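2025-02-04, dye notebook, indigo vat no. 2

Back at the vat after way too long away (last real entry is from December, oops). Today was all about getting an even blue on the cotton swatches before we touch anything full size.

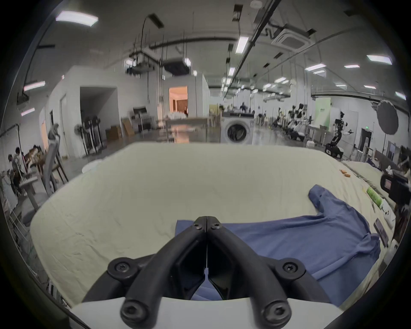

Zahira thinks the blotches on the last batch came from bad scouring and that the vat itself is fine. She wants everything simmered with soda ash a full 2 hours before it goes anywhere near indigo. I had been blaming the thread count! So, okay, I scoured half the swatches her way and left the other half with my lazy hot wash.

Vat notes:

- 50 g indigo, 300 g fructose, lime as per the Diltholm sheet
- coppery film on top by lunch, liquid underneath a murky yellow-green
- pH strips have gone missing again, so I borrowed one from Mererid's drawer (must replace)

Did 8 short dips on each swatch, airing in between. The scoured ones are clearly more even, even along the folds, and I owe Zahira a coffee. The lazy ones have that cloudy look, worst near the selvedge. Depth is about the same on both sets, which surprised me a bit.

One swatch touched the sediment at the bottom and came out speckled. I kinda love it, but it's no use for the Prondonura order, so it's pinned to the back cover of this book.

Still to do: rub test once they're dry, vinegar rinse on half, and ask Mererid if the lime in the blue tub is the old stuff or the new stuff. If it's old I'll start a fresh vat and keep this one for scraps. Also need string.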